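Orholm releases Odar 2 motion planner with simulated clutter testing

Reading time: 2 min

Orholm has released version 2 of Odar, its motion planning software for single-arm manipulators. The October release replaces the sampling planner used in version 1 with a trajectory optimiser that checks collisions along the whole path, including the fingers and any held object.

Planning requests are now limited to 80 milliseconds by default. If no valid path is found in that time, Odar returns the best partial path and the name of the blocking object.

"Version 1 checked waypoints and left gaps between them," said Viorica Babić, who leads planning at Orholm. "Narrow items were the usual problem – handles, stems, chair backs."

Test set

The release ships with 672 simulated household layouts across 10 rooms, prepared by Boyang Lu. Each can be replayed with a fixed seed.

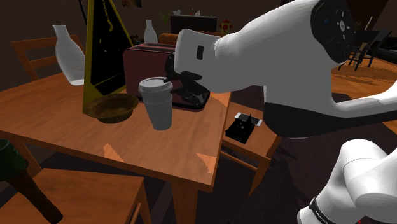
Tabletop layout in the Odar simulator, with the gripper fingers close to the toaster and a paper cup.

Availability

Odar 2 is available to existing licence holders. Scene files from version 1 need converting with the supplied script.

Comments (3)

Radomir Živković: Does the converter keep custom joint limits?

Bujar Hoxha: It kept mine. Velocity limits had to be entered again.

Senad Dervishi: Is 80 ms per request or per segment?

Contact: Orholm press desk | © Orholm | Back to top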